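Two-arm bench, pre-run check, Lakbridge shared shop
Sunday, done by Ivone Bezerra, second look Lingyun Xu

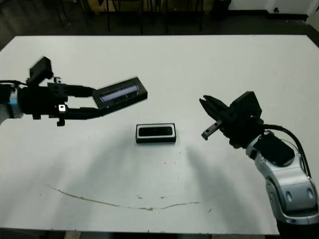

1. Cables
Left wrist cable - OK, runs along top of wrist.
Right arm cable - loop hangs out wide on the outside. OK for now, watch it when elbow folds. Needs a clip.

2. Grippers
Left - holds the small black unit, jaws closed on it. OK
Right - open, empty. Lower finger plate: check both screws, Ronaldo had one back out in October.
Finger pads - not checked, no time

3. Table
Brown streak across the near side, still there. Wipe with alcohol before next run. Specks too.
Wobble - none
Clamps - retorqued, OK

4. Surroundings
Chairs or stools behind the table too close?? Measured 104 cm from left base, want 115. MOVE.
Floor clear under bench - yes

5. E-stop
Pressed twice, both arms dropped to hold. OK
Button label peeling, Marlene has the lable maker

6. Software
Speed limit on, joint limits loaded from the Olska file. Log 2355 saved.
Left wrist offset still wierd after homing. Iolanda to look.

Result: OK to run slow only. Full speed after 2 and 4 are done.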